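Umidlow-Flowers
Data card, Flernik manipulation sets

284 teleoperated episodes of two-arm flower arranging with artificial stems, recorded in February. Built to test the Womach grasp-point head on thin objects. Wrist and fixed views are stored per episode.

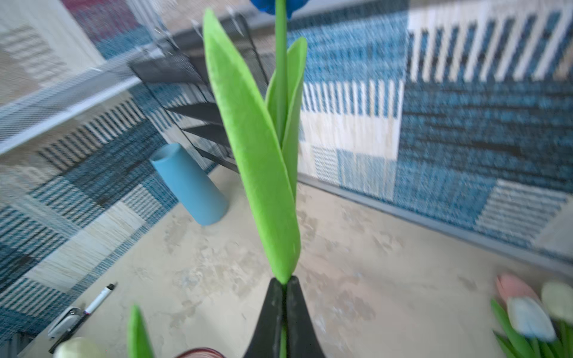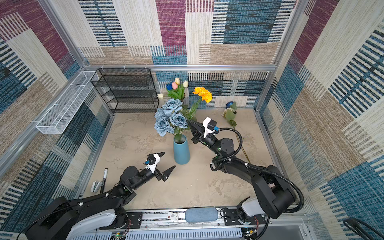 Wrist view, blue tulip gripped by the stem (first); fixed view with both arms (second).

Splits: 234 train, 50 held out by stem type.
Labels: 3329 grasp events — open, closing, closed, released.
Known issues: motion blur in wrist views; 954 events have no depth.
Loader: verstraete/load.py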